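About Hestance

Hestance furnishes and dresses bedroom displays for furniture retailers and show apartments. Most of our work is on children's and youth ranges: upholstered beds, headboards, mattresses, bed linen, pillows and the lamps that go with them. We do not manufacture. We specify, assemble, dress and maintain.

The company was started by Anselmo Casado, who had spent nine years as a floor planner for a bedding wholesaler. The first contract was one showroom in Gomlow with seven bed bays. We now look after 42 showrooms and keep a stock list of more than 145 bed and headboard combinations. The office and main store are in Sepúlveda, and a second, smaller store at Grulden holds mattresses and spare headboards.

How a bay is set up

Each bay is planned on paper before anything is delivered. The plan gives the position of the bed, the clearance on both long sides, the headboard height, the lamp positions and the route of any cable. The bed base is assembled and leveled first. The headboard is then fixed and checked for play, and the mattress goes on last.

Lighting is treated as part of the bay. For most children's rooms we use a floor lamp with a drum shade near the head of the bed, plus a wall fitting at low output. Ceiling spots are switched off or turned away where the store allows it, as they flatten the color of pale upholstery.

Sheets are fitted with the tension running from head to foot, then squared at the corners. A single pale sheet with no duvet is our default for a new range. It shows the true size of the mattress and lets the customer see how the headboard meets it.
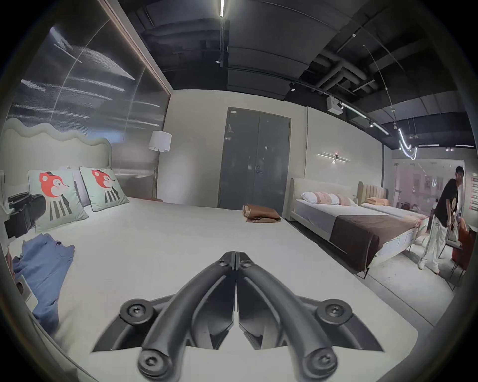
Shaped headboards need more care than straight ones. A scalloped or wavy top edge collects dust in the dips, and the fabric over each curve is the first place to show wear. We brush these edges at every visit and check the piping and seams by hand. Marks on light green, cream and gray fabrics are treated the same day or the cover is replaced.

Decorative pillows are set against the headboard at one side in most of our layouts – two of the same print, one slightly forward. Printed animal faces must be upright and fully readable from the aisle. Inserts are one size larger than the cover, so that the corners stay filled between visits.

Maintenance visits

A standard visit covers the following:

Clear the mattress of anything that is not on the bay plan
Strip, inspect and refit the sheet
Brush the headboard and check its fixings
Reset pillows to the plan
Check lamp shades for level and replace failed bulbs
Wipe glass panels next to the bay
Record faults and order parts

Visits are carried out before opening or in the last hour of trading. Ranges are changed over in December, and stores receive the revised bay plans with the delivery notes.

Working with us

We take on single bays as well as full floors. Send a dimensioned floor plan, the ceiling height and the location of sockets, and state which doors have to stay clear. A written layout and parts list is included in the quote. Inquiries go to the Sepúlveda office – the Grulden store has no public counter.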